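Vorance Magnetic Screwdriver Set Review

Reviewed by Rohani Purba
10/14/20

I fix older desktop computers on the side, mostly for neighbors and for the library branch in Dolladthorpe. My old screwdrivers were a mix of hand-me-downs, and the tips on the two I used most were rounded off. In February I bought the Vorance set to replace all of them. I paid for it myself, and I have used it on 46 machines so far, so this is not a first-look review.

What you get

The set has one main handle, one short handle, an extension shaft and a tray of bits. The tray closes with a snap lid and fits in a coat pocket, though it makes a bulge. There is also a small card that shows which bit goes where. I lost mine in the first month and have not missed it.

The bits I use the most are the two Phillips sizes. The flat bits are fine. The hex bits run a little loose in their sockets, and I would not trust the smallest one on a tight screw.

The handle

The main handle is a bit thicker than my old ones. It took me a week or so to get used to it. The end cap spins freely, so you can hold it down with one finger and turn with the others. The grip has held up well and has not gone sticky, which is what happened to the Kerekes driver I had before this.

The short handle is the one I reach for when I am working down inside a case. Most of the towers I see are full-size models from ten or more years ago, and there is more room in them than people expect once the cards and the drive cage are out. Even so, the main handle with the extension tends to bump the power supply, and the short one does not.

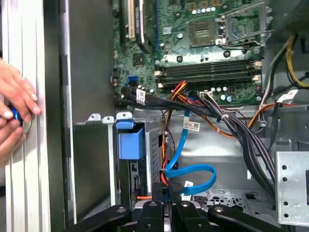 Magnet strength

The magnet is strong enough to hold a case screw sideways but will let go of a long one if you knock it. I like it this way. The Urkance set I tried at a friend's house had a much stronger pull, and the bits kept grabbing the wrong screw out of the dish. If you do a lot of work overhead you may want the stronger one.

The short handle has a weaker magnet than the main one. Vorance does not mention this on the box.

Wear

After eight months, the larger Phillips bit has a slight shine on the edges but still seats properly. The smaller one looks new. The lid on the tray has a crack near the hinge from a fall onto a concrete floor -- it still closes. One bit went missing and I had to write to the company for a new one. They sent it in six days and did not charge me, but the answer came from a general mailbox and I had to explain the problem twice.

What I would change

The size marks on the bits are too small and too light. I put a dot of nail polish on the ones I use every day. I would also like a deeper tray, as the bits pop out if you open it upside down.

Rating: 8 out of 10. I would buy it again at the same price, but I would look for a second small hex bit from another maker.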